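Fold It on the Bed
Fouzia Afridi, May 2017

A bed is the best folding table most of us own. I say this after 9 years in a small apartment in Clunden, where a proper table would block the door. Black clothes belong on a light spread, roses and all, where a stray thread shows up. 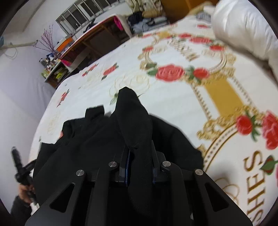
My sister irons on hers too, and I think she is wrong. Folding needs room and a flat hand, no heat.

People complain that a bed is too soft. For shirts it doesn't matter.

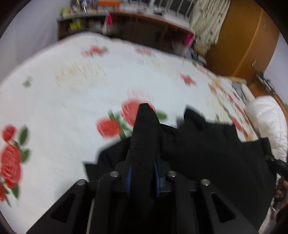
The real trouble is stopping halfway. A heap left until night goes to the chair, and then it stays there.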